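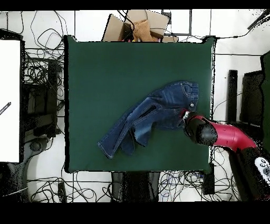

Jeans on the green mat, gripper at the waistband near the button.

3 April 2023
Stellurholm shared workshop, folding rig

Work today was on the waistband grasp. Shirts are parked until the jeans behave. Tea towels have been fine since January and I have stopped testing them.

Setup
Arm is on the right of the mat, same mounting holes as last time. Controller is the Koppel board with the firmware Jurgita built. Gripper current limit is at 1599 in the config file. The units are whatever the driver library uses, and I have not found a conversion to milliamps that I trust. Previous value was 2127, which held denim well but put the gripper into thermal cutout if a hold went on too long.

Start pose is a loose bunch, waistband toward the arm, one leg out and the other folded under. I drop the jeans from chest height and then turn the whole lot by hand until the waistband is within reach. That is cheating a bit, but reach is a separate problem and I don't want two unknowns in the one log.

Grasp notes
Denim is stiff enough at the waistband that a straight-down approach pushes the fabric away before the fingers close. Tilting the wrist toward the base helps. With the tilt in, one finger slides under the edge of the band and the other comes down on top. Grasps on the single layer further down the leg are easier to get but useless for unfolding, as the rest of the garment just follows along in a lump.

The button is a nuisance. If a finger lands on it the gripper stalls early, the software reads the stall as a good grasp, and the arm lifts with hardly any fabric held. Added a check on finger opening at stall. If the opening is larger than the threshold, release, shift along the band, try again. The threshold was set by closing on the band with and without the button and picking a number between the two. It will need doing again for any other pair.

Topstitching is useful. The tan thread on the indigo gives the edge detector something to follow along the waistband, and the hem stitching does the same job for finding the end of a leg. Plain black trousers will be much harder. Left for later.

Vision
The segmentation from Grilura separates denim from the mat without trouble. It does less well inside the garment, where a deep crease between two layers gets labelled as an outside edge. The long diagonal fold across the middle does this nearly every time. Tried raising the blur before thresholding, which removed the crease and most of the pocket outline with it. Put it back. A depth cue is probably the proper answer – Jurgita Pärn has the Ivow sensor at her place and has offered to bring it in.

Motion
Lift move now takes 2000 ms from grasp to top of travel. Faster than that and the free leg swings. The swing doesn't bother the arm, but it changes where the leg lands, and the next step assumes it has stayed put. The lay-down move is still a straight line and should be an arc, so that the fabric drapes instead of being pushed along in a heap.

Wiring
Still on the floor. The cables want to be in trunking before the arm is run any faster than this. Jurgita has offcuts of the wide grey stuff. Any cable within reach of the arm gets tied back first, the rest whenever there is an evening for it.

Config is saved as waistband_2 on the workshop drive. Please don't edit it in place, make a copy. The old shirt settings are in the same folder and still load.

Next
Arc for the lay-down, 2 waypoints to start with.
Log finger opening on every grasp, good or bad.
Repeat the button check with the jeans turned over, back pockets up.
Ask Jurgita whether the Ivow bracket fits the existing post or needs a spacer.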